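Old desktop crawls when more than a few tabs are open. Add memory or just replace it?

Posted in Home Computers, Kimthorpe Community Help

Flirnex
Aug 14, 2020

Hi all, hoping somebody can talk me into or out of spending money. I have an older desktop tower that I use for email, bills, a family tree program and way too many browser tabs. It was fine for years. Now it takes forever to switch between things, and the little drive light just stays on the whole time. I scanned for viruses and came up clean.

My nephew says put more memory in it. The guy at the store says buy a new one (of course he does). I've had the side panel off before to vacuum out the dust, so I'm not scared of it, but I've never swapped a part. It has 2 GB in it now. Is it worth the trouble, and how do I know what kind to buy?
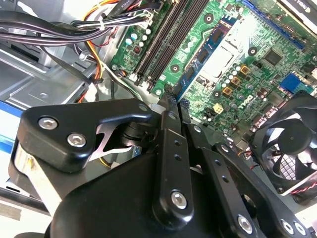 2 min read

Fuvley
Top helper, 244 replies

I'd add memory first, no question. With that little in it, the computer runs out of room and starts using the hard drive as a stand-in, and that's your light staying on. I had the exact same thing with my mom's tower and it was like a different machine after.

Before you buy anything, open Task Manager while it's being slow and click the Performance tab. If memory is sitting near the top and the processor is loafing along, you've found your problem. If it's the other way around, stop there and save your money.

As for what kind, don't guess. The types look a lot alike in a listing photo, but the notch is in a different spot and the wrong one won't go in - please don't try to make it! Look up your exact model on the maker's support page and write down the type, the speed, and the most it can take per slot. Some older boards top out pretty low. Also check whether your Windows is 32-bit, because that kind can't make use of more than 4 GB no matter what you put in.

When the part shows up, I do it like so:

Step 1. Shut down all the way (not sleep), unplug the power cord, and hold the power button in for ten seconds.

Step 2. Lay the tower on its side on a table, good light, no carpet. Take the panel off and touch bare metal on the case before you touch anything else.
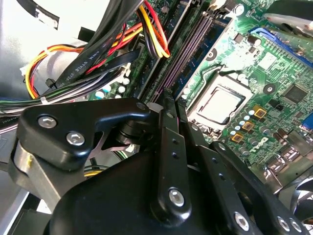

Step 3. Push the clips at the ends of the slot outward. Some boards only have a clip that moves on one end. If you're taking an old stick out, it should pop up a little and you can lift it by the edges.

Step 4. Line up the notch, then press down evenly until the clips snap in. It takes more push than you'd think.

Step 5. Plug it back in and turn it on with the panel still off. If you get beeps and a black screen, unplug it again and reseat the stick. Nine times out of ten it just isn't in all the way.

Rankin

get an ssd instead, memory didnt do much for mine

Flirnex

Thanks, both of you! Checked Task Manager and memory was pinned near the top with only my email and the family tree thing open, so I'm going to order the memory and leave the drive alone for now. It's 64-bit Windows, so I'm okay there. Still have to dig up the model number - the sticker on the back is half rubbed off.

Fuvley

Type msinfo32 in the Start menu search and hit enter. The model should be listed on the first page, no sticker needed.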